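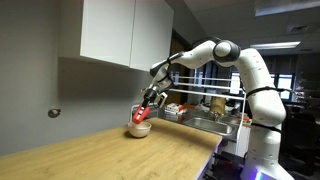

EVMONT, April

My sister booked the tour, so I want it on record that none of the goat business was my idea. She'd found a family vacation package out of Evmont – boat across the lake, cheese lesson, guided walk up to the old village at Rekitz – and she sent me the link at two in the morning with eleven exclamation points. I said yes because I'd been divorced for 14 weeks and would have said yes to a dental convention.

The boat was called the Ruppert and it smelled like diesel and oranges. Our guide stood up front with a microphone she didn't need (there were so few of us!) and told us the village had 843 steps and no elevator, and that people who complained on the way up would be asked to sing. My nephew complained before we'd even docked. He sang something about a truck.

I liked her right away. She walked backward the whole first stretch, pointing at walls and telling us who had fallen in love behind which one, and I'm pretty sure she was making up half of it. At the third landing my sister sat down and said she'd live there now, thank you, just bring her a sandwich. That's when the goat came around the corner.

It took my hat first. Then it took the map out of my back pocket, very politely, and went up a side stair with both of them. I went after it, of course I did, it was a good hat. I could hear the guide calling something behind me, but my blood was up, and I climbed until there wasn't any more stair, just a yard with a fig tree and an old man shelling beans into his lap.

He looked at me, and he looked at the goat, and he said, "Tivavlow."

I figured that was hello. I said it back. He laughed so hard he lost some beans, and then he moved over on the bench and handed me a pile of my own.

So I shelled beans. You could see the whole lake from up there, and the Ruppert tied up like a toy. I don't think I'd sat still next to another person since winter. The goat ate the map.

The guide found me at 4, red in the face and trying to look stern. I asked her what Tivavlow meant.

"It's the goat," she said. "That's her name."

My sister wants to go back in the fall. I've already bought another hat.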